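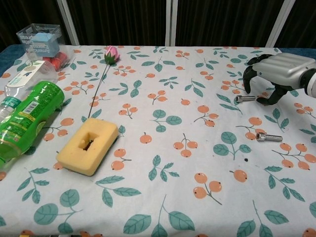 Leaf-and-berry cloth on the table, black curtain behind.

Flendville Hoops Board > Rules and Officiating > Possession arrow after a held ball on the throw-in

baseline_burnari
Looking for a rules reading on the end of the Forano game. Third quarter, held ball, arrow points to Forano. They get the throw-in on the baseline. Before the pass is touched by anybody, our guard (the Igwe kid, Nnamdi) gets called for a hold off the ball. We were not in the bonus. Officials gave Forano the ball again on a spot throw-in and left the arrow pointing to Forano. Our bench wanted it switched. Who is right?

tenseconds
Officials. The arrow switches when the alternating-possession throw-in ends, and it ends when the ball is legally touched inbounds. A foul before that stops the throw-in without ending it. Forano keeps the arrow and gets a new throw-in for the foul.

baseline_burnari
So they get two possessions for one held ball.

tenseconds
They get one for the foul and still have the one from the held ball. Those are separate things.

Rizvi_fan
Disagree with the result, whatever the book says. In our rec league the arrow flips as soon as the official hands the ball to the thrower. Simple to run and the scorer never has to ask.

tenseconds
Then your rec league has a local rule. The game he is asking about is a school game.

Rizvi_fan
I said I disagree with it, I didn't say it was written differently.

yyook
I keep the book for the home side, so this is from the table end. The arrow gets flipped early more than it should. The habit is to reach for it when the pass leaves the thrower's hands. I was taught to wait for the touch, then look for a whistle, then flip. If the whistle comes first, leave it alone and get the lead official's attention before play resumes.
Yoon-hee Yook

lowpost44
What if the thrower commits the violation? Say she steps over the line on the AP throw-in.

tenseconds
Then her team loses the arrow. A violation by the throwing team on an AP throw-in costs them the throw-in and the arrow switches. A foul by either team doesn't do that.

lowpost44
Either team? So if Forano had set an illegal screen before the touch, they lose the ball but keep the arrow?

tenseconds
Yes.

lowpost44
OK, that one I did not know. I have been flipping it on offensive fouls for 11 seasons.

baseline_burnari
Going back to mine. I watched the video again. The pass is in the air when the whistle goes, and it then hits the Forano center on the arm. Does that count as the touch?

tenseconds
No. The foul is what matters, and if it happened before the touch the throw-in had not ended. The whistle can even be a little late. It's the time of the foul that counts, so the only question is whether the hold came before the ball got to the arm.

baseline_burnari
It did. Nnamdi has the cutter's jersey before the pass is thrown. I don't love it but it's clear on the video.

Rizvi_fan
For what it's worth I would have passed on that hold. Off the ball, third quarter, cutter wasn't getting the pass anyway.

yyook
That is a judgment call and a separate thread. The cutter was going to the rim and he had a fistful of shirt.

Rizvi_fan
You weren't at that game.

yyook
I was keeping the book.

Rizvi_fan
Fair enough.

gym_rat_90
Related question. We had the arrow wrong at halftime last week. Scorer remembered to turn it around physically for the change of baskets, but a coach thought it was a possession change and complained until the second half had started. Is there a clean way to do this?

yyook
Write the team name next to the arrow in the book when the half ends, and show it to both coaches before they go to the locker room. Turn the arrow during the break with an official watching. It still points to the same team, just the other direction.

gym_rat_90
And if it was set wrong and nobody catches it until after the throw-in?

tenseconds
Once the throw-in has ended it's too late to take the ball back. Whether the arrow itself should be adjusted afterward has been handled differently by different crews I have worked with. Ask your assigner for the current interpretation and get it in writing.

lowpost44
My assigner answers email in March.

baseline_burnari
Thanks all. I'll tell the bench the crew had it right. Rematch is at Burnari, so somebody remind me to sit closer to the table.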